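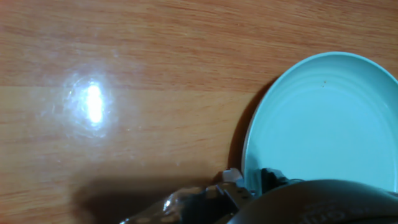
木桌面与青绿色圆盘

季后赛打到第三场前后,谈论让分盘的人总会多起来。哪一队被让几分,多少比例的注单压在哪一边,赛前文章开头就写,写得比伤病名单还靠前。我看球多年,也看盘多年,对这种写法没有太大意见。我有意见的是另一件事:地方联赛的转播,现在也开始把实时赔率放到画面上了。

我说的是我常看的这个业余篮球联赛。球队不多,Dreden和Jurov是其中的两支,打的是老对手戏码,球馆坐满是1200人,平时到场1000人就算不错。上个赛季起,联赛的网络直播由一家叫Pandeo的平台接手,画质比以前好,延迟也短。到了九月新赛季开打,比分栏旁边多出一个小框,里面是主队胜率和让分数,每次死球更新一次。平台说这叫“数据服务”,不是投注。框里确实没有下注的入口,但数字的写法、跳动的方式,和投注页面一模一样。

先说支持的一方怎么讲。第一,观众本来就在看这些数字,不在直播里看,也会去别处看。第二,平台要养转播团队,小联赛的门票收入撑不起几个机位,有人愿意为数据栏付钱,联赛就能多播几场。第三,职业联赛早就这样做了,业余联赛没有理由装作活在另一个年代。

这几条我都承认有道理,尤其是钱的问题。以前的直播是一台机器架在看台上,解说的声音时有时无,第四节经常断线。现在能完整看完一场球,是花了钱的结果。反对赔率栏的人如果不谈钱从哪里来,话就只说了一半。

但职业联赛和业余联赛有一个很大的差别,就是球员的处境。职业球员有合同,有工会,有专门的部门盯着异常投注。业余球员白天上班,晚上训练,打一场球拿到的补贴还不够来回的油钱。一个人罚球罚丢了,在职业赛场上是技术统计里的一行;在小联赛里,他第二天还要去上班,同事和邻居里可能就有押了他那一队的人。让分这个东西更麻烦。赢球的一队最后半分钟领先九分,按常理把球运掉就行了,可盘口开的是让十分。这时候看台上有人喊着要他再投一个,场上的人听得清清楚楚。
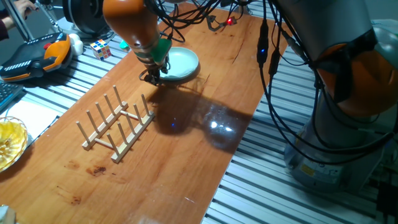
这种场面我在Dreden的主场见过。比赛早没有悬念,主队控卫抱着球站在中场等哨响,两边球员已经开始握手,场边却有一片嘘声。嘘的是自己人。从那以后我对“只是数据”这个说法就不太信了。数字放在画面上,人就会按数字去看球,按数字去要求球员。

还有一点,小联赛的盘口本身就不可靠。职业比赛的让分数是大量资金反复较量之后的结果,开盘两分,收盘一分半,中间的移动多少反映了一些信息。业余联赛没有这样的成交量。一场Jurov的客场比赛,可能只要2000块钱押在一边,外面那些小站的线就能挪一整分。把这样的数字做成胜率放在直播里,看上去很精确,带着小数点,其实底下没有多少东西。Pandeo没有公开过它的胜率是怎么算的,我写信问过,收到的是一封感谢关注的回信。

阵容的消息也是一样。职业队要在规定时间前报伤病,小联赛没有这个制度。主力中锋能不能来,有时要看他能不能调班。知道这件事的是他的队友、他的家人、每天和他一起上班的人。在没有赔率的时候,这只是闲话;有了赔率,闲话就值钱了。谁先知道,谁就有便宜可占,而打听消息的人最先找的,就是球员本人。球队经理们大概没有想过要教队员怎么应付这种电话。

有人建议一律禁止,我不赞成。禁了直播里的小框,外面的站点照样开盘,联赛反而少了一笔收入。我也不赞成放着不管。比较实际的做法,是把让分数从画面上拿掉,只保留胜率,而且只在节间显示,不在死球时跳动。胜率怎么算,写一页说明放在赛程页上,看不看随观众。数据栏带来的收入,拿出固定的一份给球队,不要全部留在平台。再就是伤病和缺席名单,开赛前一小时统一公布,两队同时公布,迟了就按规则罚。这几样都不用等上级发文,联赛和平台坐下来谈一次就能定。

赛前节目也该收一收。现在的赛前十几分钟,评论员Tang一半时间在讲哪一边“有价值”,讲到两队怎么防挡拆的时候,已经要跳球了。他懂球,讲战术讲得很好,我愿意多听他讲Jurov那套联防为什么一到底角就漏人。一个看业余篮球的人,多半认识场上的某一个人,或者以前在同一块地板上打过球。他想知道的是那个人今天打得怎么样,能不能防住对面的左手突破。

我自己偶尔也下注,只下职业比赛,数目很小,输了不心疼。所以这篇文章谈不上清高。职业联赛的盘口我照看,赛前文章里的投注比例我也照读。对地方联赛,我的要求低一些:球员打完球能安心回家,直播别断,比分栏里写清楚谁领先、还剩多少时间、犯规几次。下个月Dreden客场打Jurov,晚上七点半开球,我会去现场看。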